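Visit Report: Gripper and Wrist Camera Trials at Prumum

Prepared for the Equipment Review Group by Aitana Gallardo

Purpose of the visit

The Equipment Review Group was invited by Prumum in March to attend a working session at its evaluation office. Prumum does not build grippers or cameras. It tests them for smaller manufacturers and for buyers who lack the staff to do so. Our group is expected to recommend one gripper and one wrist camera for the light handling cell, and the visit was arranged so that we could see the leading candidates operated under the same conditions.

The session began at 9 a.m. and ran until early afternoon. Prumum staff gave a short safety talk, after which visitors were free to move between the arm and the review desk.

Equipment under comparison

Two grippers were tried. The Wandus model is a two-finger parallel gripper with rigid fingers and replaceable pads. The Rezende model is also a two-finger design, with fingers that bend a little under load. Both were mounted on the same arm and driven by the same Prakon controller, which Prumum uses for all of its comparison work. The change from one gripper to the other took 9 minutes, including the calibration routine.

Each gripper was run through 4 handling tasks: a flat card, a short tube, a soft pouch and a coiled lead. Operators guided the arm by hand for the first pass and then repeated the motion under program control. Prumum logs grip force, finger position and wrist camera video for every pass.
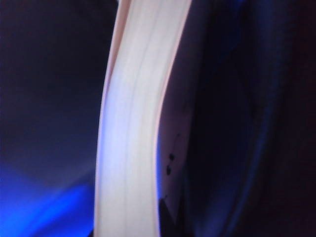 Close focus was the point on which our group had the most questions. The camera under test has a fixed lens, and the supplier gives a shortest working distance of 35 millimeters. Anything nearer than that is expected to soften. In practice the limit was less abrupt than we had feared. With a pale curved surface filling much of the view from top to bottom, the small dark spots beside it could still be told apart, while whatever lay behind had gone to dark blue and black. For our purposes this is acceptable, as the final approach to a part will be made mostly on finger position and force. The group would still want the supplier to state how exposure is handled when one bright surface takes up so much of the view. Prumum keeps exposure on automatic by default, and the Prakon software allows it to be locked, although the setting is three menus deep and is lost on restart.

Field of view

The second question was how much of the workspace remains visible past the fingers. A gripper that performs well but blocks its own camera creates extra work for the operator and for anyone preparing the recorded data. Prumum checks this by moving the arm through a series of ordinary office and bench positions, with the wrist turned to angles that would be typical of a reaching motion. No part is held during these passes. The reviewer notes what can be recognized and what cannot.
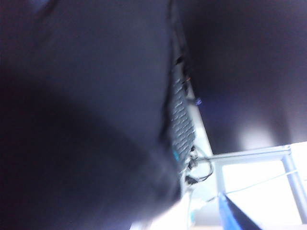

View between the two fingers, with the keyboard and black cables visible in the gap.

The mounting bracket has more effect here than the camera. Prumum offers a low bracket, which keeps the wrist compact, and a raised bracket, which adds height and moves the lens farther from the finger bases. The low bracket is the better choice in tight cells. Our cell is not especially tight, and the members present agreed that the raised bracket should be quoted as the first option. A written request for drawings of both has been sent.

Several members also asked about strong light entering from behind the work. Pale surfaces tend to wash out when dark fingers occupy most of the view, and thin, light-colored items such as cables can be hard to pick out against them. Prumum advised that matte gray finger covers reduce the effect. These are stocked for the Wandus gripper only.

Open-view passes

For the last set of passes the arm was moved so that the camera looked out across the office at steep angles. This is a test of recognition. Large items with clear outlines, such as a monitor or a keyboard, should remain easy to name even when tilted well away from level, and smaller printed items should at least be noticed.
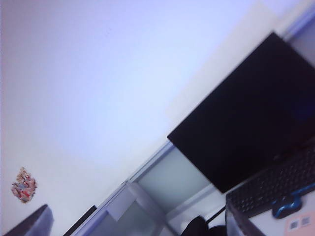
The camera did well in this part of the session. Color was even, and straight edges stayed close to straight across most of the view. The group was satisfied that recordings of this quality could be reviewed without special training. Fine print is another matter, and we would not rely on the wrist camera to read labels. A separate fixed camera should remain in the budget for that task.

Findings on the grippers

The Wandus gripper was the more repeatable of the two on the card and the tube. The Rezende gripper handled the pouch with less marking and was more forgiving when the approach was slightly off. On the coiled lead neither was fully reliable, and nearly 5 minutes went to resetting it between passes. Pad replacement on the Wandus requires one tool. The Rezende fingers are replaced as a unit, at higher cost.

Next steps

Prumum will supply the pass logs and a price list for both brackets. The group has asked Wandus for a loan unit and Rezende for figures on finger life. A recommendation will be drafted after these have been received and circulated to members for comment.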